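Vundemton drops the shop rate for DIY drop-ins, and I'm thrilled

If you've ever been halfway into a brake job in your driveway and realized you don't own the one tool you need, this is for you. Vundemton, the self-service garage out on the Evdale road, has cut what it charges to walk in and use a lift. Starting in May it's a flat 209 dollars for a season pass, and you can come in as many evenings as you like. I paid more than that last year for four Saturdays and a parking ticket.

I stopped by on Wednesday right after work to see if it was for real. It is! The front desk had the new sheet taped up, and I read it twice. The pass covers the two-post lifts, the air tools, the press and the big parts washer. It doesn't cover the alignment rack (still by appointment, still pricey) or the welder, and you have to bring your own fluids. Used oil and coolant go in their tanks at no charge, up to a normal change's worth.

The other news is the loaner tool counter. They bought out the specialty stock from the old Dimholm parts store when it closed, so there are now 2,198 tools you can sign out with a deposit. I'm talking ball joint presses, spring compressors, cam locks for engines I've never heard of, and pullers in every size. The deposit is 100 dollars for most of it and you get it all back if the tool comes home clean. I borrowed a hub puller for my wagon and had the front left bearing out before they flicked the lights at closing. The right one is going to be a fight – that axle nut has been on there since the car was new, I think.

A few things I'd want to know before driving over. You need closed-toe shoes or they'll send you home. Kids can sit in the lounge but can't be on the shop floor. If your car won't come off the lift by closing, overnight storage is extra, and they do charge it. Scan tools can be borrowed too, only not overnight, and the older one doesn't like anything built by Shao before they changed the plug.

They're also hoping to start a beginner night, with brakes first and then cooling systems. The sign-up list is on the counter next to the coffee. They said the pass went on sale quietly to last year's regulars and almost 1,000 have gone already, which sounds like a lot for eight lifts, so I'd call ahead on weekends. Weeknights were fine when I was there. I got a bay in ten minutes.

I'll be back for the other bearing as soon as my new seal shows up.

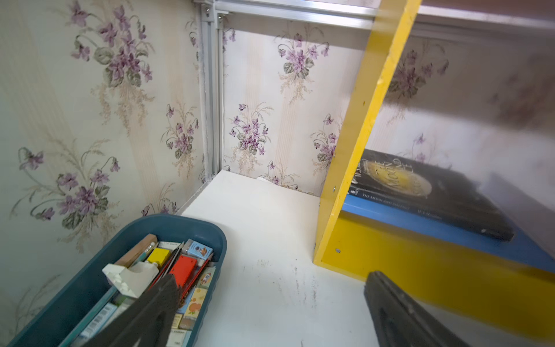 One regular wrote in to say that the bays fill up by six on weeknights once it gets warm, and that anyone with a stuck axle nut should break it loose with the wheel still on the ground and a helper on the brake pedal, before ever going near the lift.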